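Sorting the Fabric Pile: A Student Project on Reusing Household Textiles
Shabnam Rana
Tuesday, July 2, 2019

Introduction

My project started with a closet that wouldn't shut. When my family moved across Ernmont in May, we packed every towel, curtain, old sheet and outgrown sweater we owned, and when we opened the boxes again we had far more cloth than shelves. I wanted to know how much of it was still useful, and whether there was a simple way to decide that without arguing over every pillowcase (we argued over a lot of pillowcases).

I asked two other households on our street, the Rajput family and the upstairs neighbors, if they would let me sort their piles too. Both said yes right away, and one of them looked relieved! In the end I had 516 pieces of fabric to work with, and I loved almost every minute of it.

What I wanted to find out

My main question was how many pieces could go back into use just as they were. I also wanted to see which kinds of fabric get forgotten first, and if the order you sort in makes any difference to how long the job takes.

Before starting I guessed that towels would be in the worst shape and that curtains would be the best. I was wrong about the curtains.

How I sorted

I tried two methods. In the first one I took each piece off the top of the pile, looked at it, and made the full decision right there: keep, mend, cut up for rags, or give away. In the second one I only sorted by type of cloth to begin with, then went back and made decisions one type at a time.

The rules were the same both times. A piece had to be opened out all the way before it was judged. Holes smaller than a coin counted as mendable. Anything with stretched elastic went to rags unless somebody in the household spoke up for it. I wrote the result on a tally sheet and put a sticker on the bin.

White cloth was the slowest by far. A bunched-up white sheet, a tablecloth and a curtain lining all look alike until you spread them out, and a white piece on top of the pile tends to hide whatever colors are underneath. Reds and blues I could spot from the doorway. Anything fuzzy I could find with my eyes closed – and I did test this, with my cousin watching to make sure I didn't peek. Eleven tries out of eleven would have been a great result, but I dropped one on the floor and we started laughing, so I never finished the count.

The pile shown in the picture is a good example of the mix: wrinkled white cloth in the middle, with red and blue fabric around it and a bit of something dark brown and shaggy showing at the bottom. 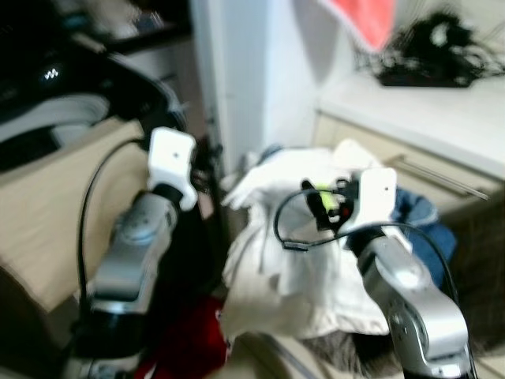 Results

Sorting by type first was the clear winner. I got through a full bin in less time, and I changed my mind less often, which surprised me more than the speed did. When ten dish towels are lying next to each other it's easy to see which ones are worn out. When they turn up one by one between sweaters and bath mats, every single one looks good enough to keep.

Most of the fabric was fine. The biggest group on my tally sheets was "keep as is," and the next was "give away." Only 13 pieces were too far gone even for rags, and most of those had been stored damp at some point. The curtains were the big disappointment. They looked great folded, but the strip that had faced the window was so weak that my thumb went through one of them.

The forgotten pieces were nearly all large ones. Blankets and tablecloths had been pushed to the back, and the Rajput family found a quilt they had been looking for since the winter before. That was the best afternoon of the whole project.

Problems along the way

My first tally sheet had no line for pieces made of two fabrics, like a cotton blanket with a fleece back, so I had to redo one bin. I also ran out of floor. Cloth takes up so much more room once it's opened out, and by the second weekend I was working in strips with a path left to the door.

Mending took longer than I planned. I'm still working through that basket, and the Floltov sewing kit I bought came with two needles that bend if you look at them hard.

What I'd do next

I'd like to repeat this with 1,000 pieces and include a household with small kids, whose pile must look completely different. I'd also add a column for how each piece had been stored, folded or rolled or stuffed in a bag, so I could compare it with the condition. The give-away bins went to the Sostumau Street clothing swap, and I kept one set of blank tally sheets for anyone in class who wants to try it at home.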